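Our house rules for the arms, and why there are so many of them

I have been meaning to write this up ever since Naheed Mohmand asked for a copy of our rules and I had to admit that half of them lived on a sticky note. So I sat down with a big mug of tea and went through the lot, and I hope they're useful to somebody else working with a pair of arms and a pile of everyday things.

The first rule is the dullest one. Before either arm gets power, somebody walks a finger along every cable, base to wrist, and checks there's enough slack for the full reach. We tie ours down at intervals and leave a loop at the joints - a generous one, please! Sadia Rind added this after we lost an afternoon to a tight tie back in November, and I grumbled at the time, but she was right.

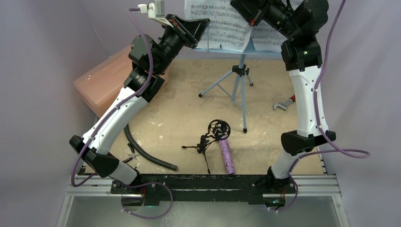

The second rule is about hands. No reaching in while the arms are live, even for a second, even if the thing you want is right there by the base. Say "stopping" out loud, stop both arms, wait for the other person to say it back, and then reach. It feels silly for a day or two and then you find yourself doing it in your own kitchen.

Paper gets its own section, because paper is hard. Sheet music especially, with all those thin pages that want to curl and slide. We close slowly, we pinch near an edge, and we never let both grippers pull on the same page unless the task sheet says so. If a page tears, the run is kept and marked as torn. I feel strongly about that one! Our Curercombe log has 1,530 runs in it now, and 979 of them have a note from whoever was at the controls, and I'd love to see that second number go up. 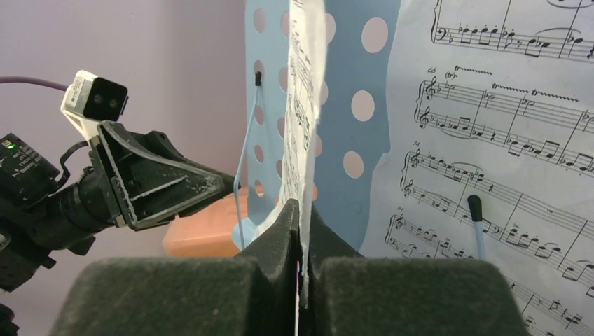 Page pinched at the music stand, with the other arm at the left.

The last rule is to write your note before you reset anything, while you still remember what you were thinking. One line is plenty. Naheed wants a separate rule for handing over between shifts, and we're still going back and forth on the wording, so I'll post that when we've settled it.

Posted 06/01/2025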